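How to Run a Breakfast Demo at Your Robotics Open Day

31 October 2022 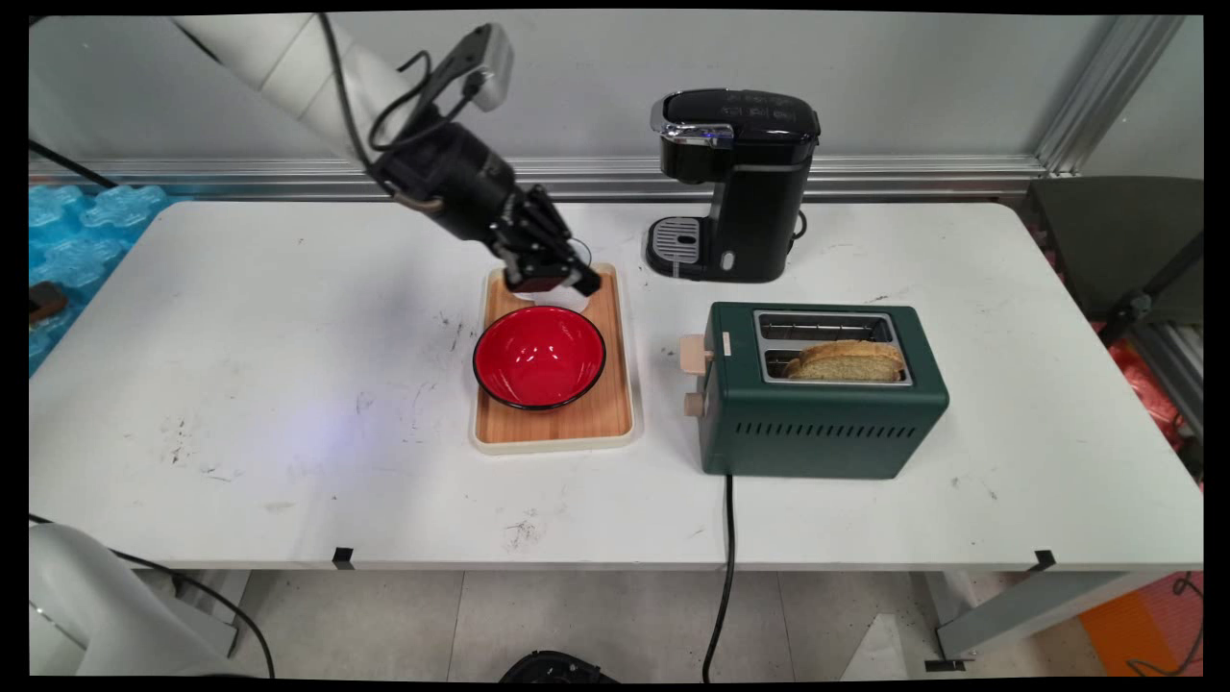
We have hosted the Naltholm open day for a few Octobers now, and the breakfast table is still the stop people ask for on their way in. If your lab or club would like to try one, this is how we go about it, with a few things we picked up when we took the demo over to Corkley.

Start with things every visitor has at home. A toaster, a coffee maker, a bowl and a wooden tray are plenty, and folks of any age will understand what the arm is trying to do before you say a word!

Put the tray near the middle of the table, where the gripper can come straight down on it, and keep the appliances off to one side. Then mark the spots lightly in pencil, so you can reset between groups without fussing.

Run the whole routine 20 times the day before, at the same speed you plan to use with guests. Ours takes 5 minutes if we don't stop to chat (we always stop to chat).

Tape a line on the floor 60 inches from the table and have one person do nothing but hold the stop button. Let the other person do the talking, and leave lots of room for questions, especially from the little ones, who will want to know if it can make pancakes.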